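Reference > Robotics > Practices > Grasp verification rules

Contents Overview Rules Records Criticism See also

Grasp verification rules are a set of written practices for deciding when a robot hand is holding an object well enough to continue a task. They are used mostly in simulation, before the same program is allowed to run on a real arm. The best known version is the Ponstead rules, written by Nantana Ruangrit and Braulio Arriaga for the Jekance project and later revised by Lachlan Purves.

The rules divide a grasp into two stages. In the first stage the fingers close and contact is confirmed on both sides of the object. In the second stage the object is lifted and held still, and its position relative to the fingers is measured again. A grasp is accepted only when both stages are passed. Contact on one finger alone is always recorded as a failure, even if the object stays in place.

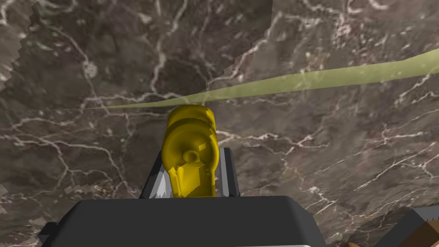 Objects with an irregular shape have their own section. For these the rules recommend to grip a flat part of the object, normally the base, and to keep rounded or projecting parts free of the fingers. The reason given by Ruangrit is that a simulator can calculate contact on curved surfaces in different ways, and the result may change when the software is updated. The background surface should also be changed between trials – a plain table only is not accepted – so that a vision system doesn't learn to depend on it.

Every trial must be stored, including the failed ones. The first published record contained 3,074 trials, of which 271 were marked as failures and 124 as undecided. The undecided class was added by Purves, who considered that a reviewer should not be forced to choose when the view of one finger is blocked.

Pin-yu Chang has criticized the rules for saying little about soft objects. Crescencio Olmedo proposed a longer holding time for heavy items, and this was included in the revision as an optional test. Some users of the Flirkex simulator apply only the first stage, but in this case the results may not be reported as verified grasps.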